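Claltness Workshop, Gremutwood site
Sorting bench checklist with comments
Checked by: Tsegereda Tsegaye
Month: May

1. Bench top clear of swarf, offcuts and drinks
OK. One mug found on the shelf behind and taken back to the kitchen.

2. Bins sound, no cracks in rims or bases
OK. The bins are yellow, set out in pairs either side of the parts tray with a clear strip between. Please keep that strip free.

3. Bins emptied before a new batch
OK. The last Usman batch was signed out to stores at 14:20.

4. Parts tray lined with clean paper
OK. Change the paper at every batch, sooner if it tears or picks up flux.

5. Leads and harnesses free of damage
Comment. Some wire ends are frayed on the harness in the tray. Put it aside for Halfdan Overgaard to look at — do not trim it at the bench.

6. Boards handled by the edges
OK. Wrist strap tested at the start of the shift and logged.

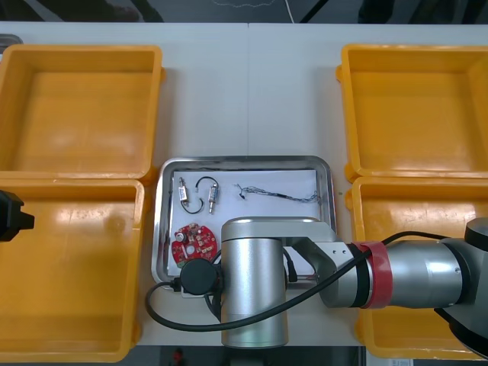

Can boards and loose wires go in the same bin at the end of a batch?
Keep them apart. Wire ends scratch the boards and pull at the small components, and stores will send a mixed bin back.

7. Bin labels
Action. New labels are on order from Plultport, 2,000 to a roll. Until they come, write the batch number on a card and lay it in the bin.

8. Weight of filled bins
OK. Limit is 6 kg each. Nothing over 2 kg in the last batch.

9. Floor and walkway
Action. Mat at the door end is lifting at one corner. Taped down for now, replacement asked for. Use the other door with the trolley.

10. Lighting
OK. The lamp over the bench flickers for a minute when first switched on — reported last month, still waiting.

11. Fire extinguisher and first aid box
Extinguisher in date. First aid box short of small plasters, over 20 added from the store cupboard and the list inside the lid updated.

Items 5, 7 and 9 stay open. Halfdan to sign them off before the next check.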